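News | Research | Rolls and Registers | Events | Contact

Ninell index adds burial and transfer records for Rorgate infantry

The Rorgate Military Records Project has released a new section of the Ninell index, its searchable database of local men who served in the Second World War. The section covers 146 soldiers whose burial, reburial or repatriation papers have been matched to a home address in Rorgate or in the neighboring township of Zarness. It went online in February and is free to search.

Until now the index held enlistment data only: name, birth year, county of residence, occupation code and place of induction. The new section adds the date and cause of death where the papers give one, the first burial site with plot, row and grave, and the place of final burial. Where the next of kin asked for the remains to be returned to the United States, the entry also shows the month of the request and the cemetery named in it.

Matching was done by serial number first. Names were used only as a second check, as spelling varies widely between draft cards, company rosters and newspaper notices. In 88 of the entries the surname appears in at least two forms. The index lists every form found and links them to a single entry, so a search on any one of them brings up the same man.

Serial numbers caused trouble of their own. Numbers copied by hand in the field often confuse 1 with 7 and 3 with 8, and some carbon copies are too faint to read past the fifth digit. An entry was accepted only when the number agreed in two separate documents, or when a single document also gave the home address and the name of a parent. Entries that rest on one document are marked with the letter S. 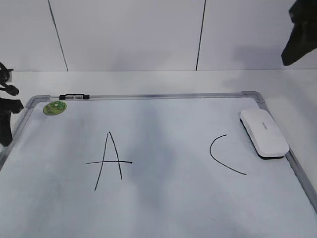
A capital A in black marker on a whiteboard.

Unit assignments are handled with more care than in the earlier release. A soldier's unit at death is often not the unit he trained with, and many local men reached their final regiment through a replacement depot only weeks before they were killed. The index now has separate fields for training unit, replacement depot and unit at death. Morning reports were used to fill the last of these down to company level. Where the morning report and the burial report disagree, both are shown, with the morning report listed first.

Dates of death follow the same rule. A man reported missing may have one date in the morning report, a second in the telegram sent to the family and a third on the headstone. The project gives all the dates with their sources and does not pick between them. For men declared dead after a year and a day in missing status, the entry gives the date of the finding as well as the date the man was last seen with his company.

The section also records 4 men who are buried in Rorgate under headstones that carry a wrong unit or a wrong state. These entries include a transcription of the stone as cut and a reference to the document that supports the correction. The project has not asked for any stone to be replaced and says that step is left to the families.

Work on the next section has started. It will cover the Ochoa scrapbooks, a run of newspaper clippings kept through the war years and later given to the Rorgate library. The scrapbooks hold 800 clippings, most of them short notices of promotion, wounding, furlough or transfer. Few carry a printed date. Dates are being set by comparing each clipping with the library's microfilm of the same paper, which has gaps in the fall of 1944 – the months in which the notices come most often.

Clippings that cannot be dated will still be indexed, with the field left blank. Wounded men who survived will be listed on the same terms as those who died. Many of them do not appear in any other local source, as their personnel files were not kept at the county level and their discharge papers were never filed at the courthouse.

Users can search by surname, serial number, unit or township. Results can be saved as a plain table with one line per man. The table leaves out the source notes, so anyone citing an entry should go back to the full record and copy the references from there. Corrections should be sent with a copy of the supporting document and the entry number, which is shown at the top right of each record. Family letters and photographs are accepted as supporting documents if they show a unit, an army post office number or a date. Originals should not be mailed.

Shares 4 | Comments 0

Contact the records desk | Copyright Rorgate Military Records Project | Back to top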